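From: Romain Tessier
To: Dranby Owners list
Date: 18/06/2018
Subject: Re: [dranby-owners] Steering recall letter, anybody had it done yet?

Patricio Marín wrote:

> Hi all. Got the recall letter for my wagon yesterday, the one about the
> steering column bolt. It says the dealer will "inspect and replace as
> necessary" and that I should call for an appointment. I called. The
> service desk at Brakberg says they have no parts and no idea when they
> will. Meanwhile the letter says I can keep driving "with caution,"
> whatever that means. My daughter takes this car to college every day.
> Has anybody on the list had the work done? How long did they keep the
> car? And did they replace the bolt or just look at it and hand the
> keys back?
>
> Patricio

Hi Patricio, and hello to everybody else who's been quiet since the brake light thread!

Yes, I had mine done. Same letter, same wagon (mine's the diesel, but the column is the same part as far as I can tell), and I got the same speech about no parts when I first called Brakberg. What worked for me was calling the other dealer, the one out in Sibiya. It's a 31 mile drive and I grumbled the whole way, but they had a box of bolts sitting on the shelf and they booked me in for the following week. Ask for Annick Lemaire at the service desk. She picks up her own phone, and she called me back when she said she would, which after Brakberg felt like a holiday.

They kept the car for most of a day. The job itself is short. The line to get into the shop is what eats the time, so if you can drop it the night before, do that. I sat in the waiting room with a two-year-old boat magazine and the worst coffee in the county and I'd have been much happier at home.

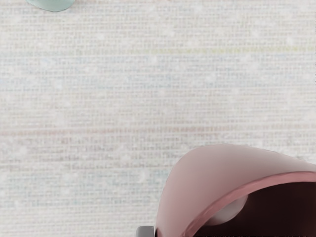
As for whether they replace it or only look at it: make them write it down. The first version of my invoice said "inspected, OK" and nothing else, and I know for a fact they'd swapped the bolt, because the mechanic had shown me the old one! I asked them to fix the paperwork and they did, no argument. You want the line that says the part was replaced, with the mileage next to it. If you ever sell the car, somebody is going to look up that recall and ask you, and "I think they did it" isn't much of an answer.

Speaking of money, the recall work is free, parts and labor both. But watch out for the extras. While mine was up on the lift they "noticed" that the tie rod boots were cracked and offered to do them for $85 a side. Maybe they were cracked, I couldn't tell you. I said no thanks and had Gaëtan Bailly look at them that weekend (some of you met him at the swap meet, he's the one with the green coupe) and he told me they'd go another couple of winters. I'm not saying the dealer was pulling a fast one. Just get a second look before you say yes to anything that isn't on the letter.

On the "with caution" business, I can only tell you what I did. I kept driving it, but I got down under the dash with a flashlight first and put a hand on the column to see if it moved. It didn't. If yours has any play in it at all, or there's a clunk when you turn at parking lot speed, I wouldn't let your daughter take it anywhere. Call the dealer back and use the word "clunk." Hervé Le Goff had the clunk on his, and they sent a tow truck and gave him a loaner until the part came in. The loaner was a tiny Plukora with a heater that only knew one setting, so he complained about that for a month, but it didn't cost him a cent.

Oh, and check that your car is really in the batch before you make the drive. The letter goes out by model year, but the bolt problem only covers certain serial numbers. Mine ends in 3853 and it was in. There's a lookup page on the Dranby site where you type in the whole number, and it's slow as anything, so let it sit and don't hit the button again or you have to start over (ask me how I know). If it says "no open recall" and you're holding a letter, call them anyway. The page was wrong for at least one person on this list last year with the fuel cap thing.

One more thing and then I'll quit. The letter has a reply card at the bottom for people who've sold the car. If you know who bought your old one, please fill it in! I bought mine secondhand and my letter went to the previous owner, who was kind enough to drop it in my mailbox. It could just as easily have gone in the trash.

If Sibiya tells you they've run out too, let me know and I'll ask Annick when the next box is due. She was talking about another delivery before August.

Good luck with it, and say hi to your daughter.

Romain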